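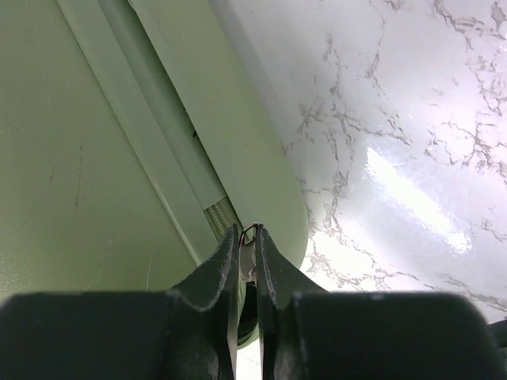

The Grip Check

At four in the afternoon the planner stopped again, and Halima Langat put her forehead on the desk.

"It says the object is not in the hand," she said.

Duygu Uysal rolled her chair over. On the screen was the wrist view: the two dark fingers, the pale green surface behind them, the white counter with its veins. Between the fingertips was a small piece of metal.

"It is in the hand," said Duygu.

"I know. You know. Cemon doesn't know."

Cemon was the name of their grasp checker. It gave every view a score, and under 800 the planner refused to move the arm. This view had 202.

They had come to Trallside in July to finish the work in two weeks. Now the third week was ending, and Halima had started to dream in log files. In the dreams, too, the score was low.

"Maybe it is the glare," said Duygu. She pointed at the long white patch on the marble. "It takes this for the edge of something."

Halima masked the counter and ran the check again on the same view. The score was 113.

"Worse," she said. "How can it be worse?"

Duygu did not answer. She was reading the code from the bottom up, as she always did, like a person who reads the end of a novel first. After some time she put her finger on line 2,054.

"Who wrote this?"

Halima looked. The line turned the view upside down before the check. The comment beside it said: camera mounted upside down, remove when fixed – H.L.

"The camera was fixed in spring," said Duygu.

"Yes," said Halima. "I fixed it."

She deleted the line and pressed run, and then she went to look for some tea before the number came.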